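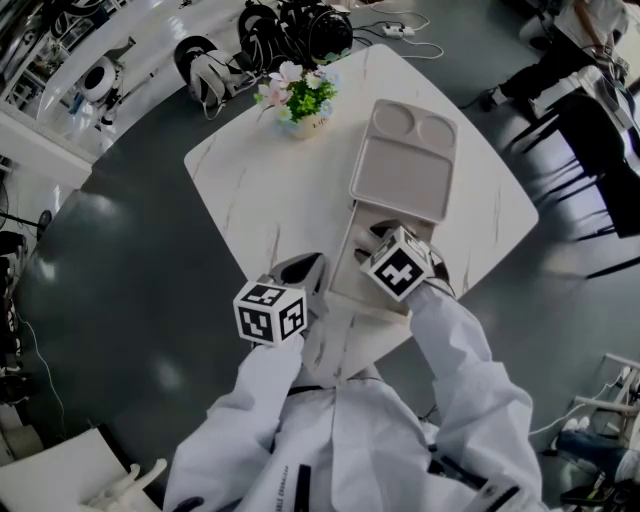 Skorken: pose tracking for hand-held grippers

Skorken reads the marker cubes on a pair of hand-held grippers and writes out a pose for each hand. It takes a head view and a view from each gripper. Maintainer: Musyoka Urio.

What's in the release

355 episodes, 2,032 labelled marker views and the tracking code. Each episode has one folder, with left and right poses in separate files. Times are in seconds from the start of the episode.

Running it

Set the cube size in lyimo.cfg first, then run skorken track on an episode folder. Use --workers 8 on a desktop machine - the default is 2.

Known problems

Steep marker angles give a jumpy pose. The filter smooths this but adds a short delay. Bright ceiling lights in the gripper view can upset the exposure, so check the marker threshold before a long run.

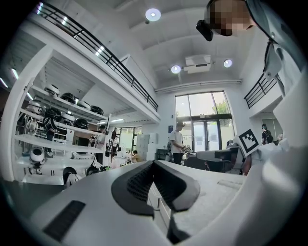 Left gripper view, with a marker on the housing at right. The face at upper right is pixelated.

Changes

3rd May: poses now use the head camera as origin. Older files need skorken convert. The Covari exporter is planned for June.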